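Rinell Woollen Mill open day

The mill opens to the public twice a year, in February and again in the winter school holidays. I went to the winter one, on 10 July 2025, and took the long way in through the hills. If you're driving, ignore the phone when it tells you to turn at the roundabout. Keep going until you see the Caltex on the left, then take the gravel road behind it. The main gate is for trucks and was locked. Parking is in the bottom paddock, and it was boggy enough that I was glad of my boots.

Entry was $2, put in a tin at the door. Tours left every half hour in groups, and you were given a coloured sticker to say which group you were in. Mine was green. I had a wait, so I got a coffee from the van and read the panels in the foyer. These cover the flood, the fire and the year they stopped making school jumpers, and are worth a look, although the type is small and the lighting doesn't help.

The tour begins in the wool store. Bales come in from farms up and down the valley and are stacked by grade, with the marks stencilled on the side. The guide pulled a handful out of an open bale and sent it around the group. It is greasier than you expect if you have only handled spun wool, and it smells strongly of sheep. She explained micron and staple length, and why they no longer scour on site. The old scour shed is still there, but it was closed years ago over what went into the creek. All the wool now goes away to be washed and comes back clean, which adds to the cost. She was open about that.

Carding was next and was the noisiest part. Earplugs are handed out at the door and you do need them. The wool goes in as a loose fleece at one end and comes off the last roller as a thin web, which is split and rubbed into soft ropes with no twist in them at all. You can pull one apart with two fingers. There is a yellow line painted on the floor and you have to stay behind it. I would have liked more time here, but the group behind had caught up with us.

Spinning is in the long room with the sawtooth roof. The light is very good in there, all from the south side as it should be. Only half the frames were running. The others were being stripped for a change of colour, from a charcoal to an oatmeal, and the guide said this takes most of a shift because any dark fibre left behind shows up in the pale yarn. Two women were going over the rollers with brushes and a vacuum. Somebody asked whether the colours could be done in order from light to dark to save cleaning. They do that when the order book allows.

The weaving shed has the Šimko looms, which is what a lot of people had come for. They were bought second-hand and came out by sea in pieces. They are slow by modern standards, and loud in a different way from the cards, more of a steady thump that you feel through the floor. One was weaving the Trulness, the heavy check blanket that most people around here have on a bed or in the back of a car. The guide showed us the selvedge and how the weaver watches for a dropped thread. When a thread breaks the loom stops itself and a lamp comes on, and the weaver ties in a new end by hand. We saw this happen once and it was over very quickly.

Spare parts are the trouble. A few can still be ordered, and the rest are made in the mill's own workshop from the old part or from a drawing.

After weaving we were taken upstairs, out of the noise, to the offices. It's carpeted and warm up there and you can hear yourself talk again. There are tables and chairs where you can sit down for a bit, and for anyone with a crook knee that's welcome, as the tour up to then is all standing.

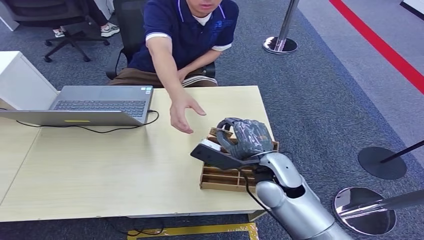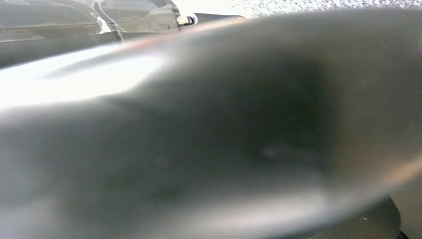
Finishing was the part I knew least about. A blanket straight off the loom is open and a bit harsh, nothing like what you buy. It is washed, milled in warm soapy water until it shrinks and thickens, then dried on a tenter frame that holds it to width. They had a square of cloth from before and after pinned to a board, and you could handle both. The finished piece was noticeably smaller and much softer. After that comes the raising, where the surface is brushed up with fine wire. They used to do this with teasels, the dried plant heads, and there is an old teasel frame hanging on the wall.

The last stop was the mending room. Every blanket is drawn over a sloping table under a window and checked for knots, missed threads and bits of straw. Faults are marked with chalk and fixed with a needle. It is skilled work and takes a long while to learn. One of the menders has been there 38 years. She said the checks are easier than the plains, as a plain colour hides nothing.

The tour finishes in the shop, as you would guess. Seconds were 30 per cent off, and most of the faults were hard to find even with the tag pointing to them. A full-price queen size Trulness is more than $200, and I left it where it was. I bought a seconds cot blanket for a niece and a bag of yarn ends. The yarn ends are sold by weight and you can't choose the colours, but you can have a dig through to see what's near the top.

Lunch was a sausage sizzle by the boiler house, plus a cake stall with good lamington slices. There was some seating under the pepper trees. It was too cold to stay out there long, and quite a few people ate in their cars.

A few practical things. The tour has stairs in the middle section and there is no lift, so if you can't manage stairs, ask at the door and they will take you around the ground floor and meet up with the group again in finishing. Prams have to be left in the foyer. Photos are fine everywhere except the dye room, which wasn't on our tour anyway. The toilets are across the yard. Wear closed shoes, they did turn one bloke in thongs away, in July.

I would go again in February, mainly to see the dye room, which is open at the summer one. The person on the shop counter thought the dates would be up on the board at the post office before Christmas.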